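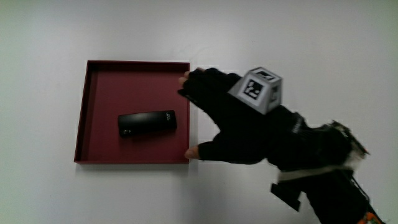
Chapter 4
Audience Voting in Competition Formats

Filed under: Television Studies / Formats and Production
15 min read

4.1 The vote as a structural element

A competition format is a television program in which the number of participants falls over a fixed run of episodes according to a published rule. Chapter 3 dealt with formats in which the rule is applied by a panel. This chapter deals with formats in which some or all of the decision passes to viewers.

The distinction affects production at every level. A panel decision can be recorded weeks ahead and edited with the outcome known. A viewer decision requires either a live broadcast or a gap between the performance episode and the results episode. Most of the formats treated below use the second arrangement, in which the results episode carries very little new material and is filled with recaps, guest performances and delayed announcements.

Three terms are used throughout. The voting window is the period in which votes are accepted. The pool is the set of participants open to elimination in a given week. The weight is the share of the final decision assigned to viewers, expressed as a percentage. A format with a weight of 50 divides the decision equally between viewers and panel.

4.2 Positive and negative voting

Under positive voting, viewers vote for the participant they wish to keep, and the participant with the fewest votes leaves. Under negative voting, they vote for the participant they wish to remove. The two systems do not produce mirror-image results. Positive voting protects any participant with a small but committed following, including one whom most viewers dislike. Negative voting removes such a participant early and tends to favor those who attract little attention of any kind.

Consider the singing competition Stornard, which used negative voting in its first season and positive voting afterward. Paraschiva Coman, who compared the two seasons, found that the early departures in the first were mainly strong performers with a poor public image. In the second, the early departures were mainly participants with little screen time. Her reading is that the change of rule moved influence from the panel to the editors – a point taken up again in Section 4.5.

4.3 Repeat voting

Few formats limit each viewer to a single vote. Where votes are charged, a limit reduces income. Where they are free, a limit requires some form of registration, and registration lowers participation. Flandell accepted up to 150 votes per telephone line in each window. Its successor, Karakaya, accepted one vote per registered account.

Repeat voting measures intensity as well as breadth of support. Josiane Hoarau proposes that the two be reported separately, as total votes and as distinct voters. No broadcaster discussed in this book has done so. The student should therefore treat any announced vote total with caution, and should not read it as a number of people.

4.4 Disclosure

Producers may release full totals, rank order only, or the name of the eliminated participant and nothing further. The third practice is the most common during a season, as the release of totals would show how close the remaining contest is. Bomitz published its totals after each final, in a table that gave no breakdown by region or by method of voting.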